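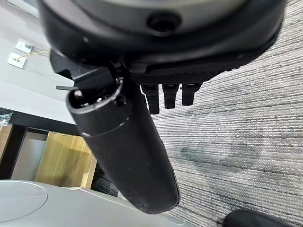 *Vallstead, September*

I have been told again that a striped carpet hides the dirt. The man from Grustar said it with his hand flat on the sample book, in the voice people use for things that need no proof, and I wrote it down so that I could be cross about it later.

The carpet we already have is a stripe. Light grey, darker grey, a bit of white, in a looped pile with ribs you can feel through a thin sole. It was chosen before I had any say in the matter, on exactly the argument I was now hearing for the second time. It has a stain on it, a blotchy patch of a darker grey than any of the streaks. If the stripe hides dirt then it has let that one through, and I would like to know how it decides.

What a pattern does, I think, is make you slower to look. On a plain cream carpet a splash of tea gets somebody on their knees with a cloth inside a minute. On a grey stripe people glance down, see grey, and carry on with their day. By the time the patch is large enough to argue with the pattern it has been trodden in, and whatever chance there was of getting it up with cold water and a bit of patience has gone. I can't prove this. I don't have two rooms and a year to spare. But neither does Grustar, or if they do they've kept quiet about the results.

Loops are the other thing I'd like to have out with somebody. The brochure calls looped pile "hard-wearing", and I'll give them that, it does wear hard. It doesn't fray much and chair legs don't seem to leave those sad little craters. Dirt, though, has to go somewhere, and each loop is a small arch with a cellar under it. Run a vacuum along the ribs and you lift what was sitting on top. Run it across them and the head judders and you lift slightly more, and feel you've done something. I have emptied the cylinder after both and I wouldn't like to bet on which was which.

We did have it cleaned. Trummer came on a Wednesday and charged £620, for which we got a machine like a floor polisher, a very strong smell of oranges and a sheet of paper saying "stain treatment: 1 area". I asked what had been done to the 1 area. It had been "treated". I asked what with, and the young man, who was perfectly nice and had clearly been asked to finish by four, said it was a commercial product. Well, yes. I had hoped for a commercial product at that price.

Leonie Zwahlen, who shares the budget with me and is a fairer person, thinks I'm being hard on Trummer. Her view is that a stain is often a change in the fibre and no longer a thing sitting on it, so there comes a point where there is nothing left to remove. She may be right. I would only say that this was explained to us after the invoice, and that a firm that knows it could put it on the website, somewhere near the before-and-after pictures.

Then there was the Junora. Somebody's sister-in-law swears by Junora. It is a foam, you spray it on, wait six minutes, and dab. The tin is very firm about dabbing. Rub and you "drive the soil deeper", which made me wonder what the rest of us had been doing with our feet. I dabbed. I dabbed with kitchen roll and then with an old white pillowcase as instructed, working inwards from the outside so as not to spread it, and the pillowcase came up faintly grey, which was thrilling until I dabbed a patch with no stain on it at all and the pillowcase came up faintly grey there too.

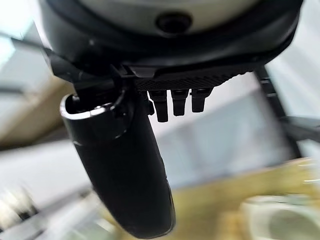 People who sell flooring never seem to compare it with the other stuff we live among, and I think that's where the whole business gets away with it. We would not put up with carpet's terms from anything else. Take glossy black plastic, or a bright metal rim like the silver one round the open end of that black finger: it will show every smear going, and I've heard that held against it, but you can see the smear and a damp cloth deals with it. You know where you are with a shiny surface. Yet it's the shiny thing that gets called "high maintenance", while a carpet that can't be wiped at all is sold to us as practical. I have read the word "practical" in three carpet brochures this month and it seems to mean grey.

So I asked for prices, which is how I came to be standing over the sample book in the first place. A new carpet, Grustar's middle range, fitted, old one taken away: £2,263. Sheet vinyl for the same floor was £717 on top of that. The man read out the second figure quite slowly, to give me time to change my mind.

I hadn't made up my mind, as it happens. There are decent things to be said for carpet and I don't want to pretend otherwise. It's quieter. A dropped mug may bounce. Anyone who has sat on the floor to sort cables or fish something out from under a cupboard would choose the loops over vinyl, even with the pattern of them printed on their knees afterwards. Leonie says hard floors make a room sound like a swimming bath and that we'd end up buying rugs, and a rug, I admit, is a carpet you can trip over.

My trouble is with the sum as it's usually done. The carpet is £717 cheaper on the day. One visit from Trummer is £620. I don't need a spreadsheet to see what happens at the second visit, and there would be a second visit, because the aftercare leaflet recommends "regular professional cleaning" without once saying what regular means. When I pointed this out to the Grustar man he said that most customers don't bother with the cleaning. He offered it as good news.

There's a version of this argument where I rip the lot up and feel marvellous. I distrust that one too. I know people who went over to bare floors with great ceremony and now spend their evenings chasing fluff into corners, fluff which on a carpet they'd never have met. Perhaps the dirt was better company when it kept to itself. Vinyl has its own lies as well: the sample I brought home was meant to be oak, and from any distance at which you could tell it was oak you could also tell it wasn't.

For the time being we're keeping the stripe, stain included. I've turned down the offer of a second treatment, I've given the Junora away (with its tin of firm opinions), and I've asked Grustar for one more sample, the plainest and palest they make. He wanted to know if I understood that it would show everything. I said that was why I was asking, and he's promised to put it in the post.

*Golnar Golestani*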